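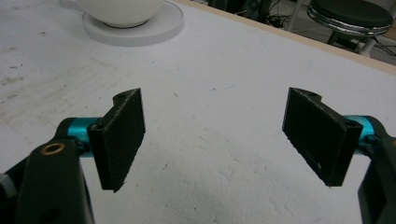 Figure 2. Two black finger pads facing each other over a white tabletop.

3.2 How people talk about touch when they shop

I went into this part of the study expecting folks to talk about price. They did, a little, but mostly they talked about their hands. We had 2,389 written comments from shoppers at the Drodura fabric stores, and I read every one of them (Imelda Castillo read them too, so I had someone to argue with). The words that kept coming back were "scratchy," "buttery" and "thin," and people used "thin" as an insult even for summer cotton!

Halvorsen's earlier survey lumped all of this under "quality." I think that loses a lot. A shopper who calls a wool blend "honest" means something different from one who calls it "heavy" — and the two words hardly ever showed up in the same comment.

We then asked 18 of the commenters to come back on a Wednesday and sort swatches into piles any way they liked. Most sorted by feel first and color second. One woman made a pile just for "curtains my aunt would buy," and I kept it in the coding scheme, over Imelda's objections. Tables for the sorting task are in the appendix.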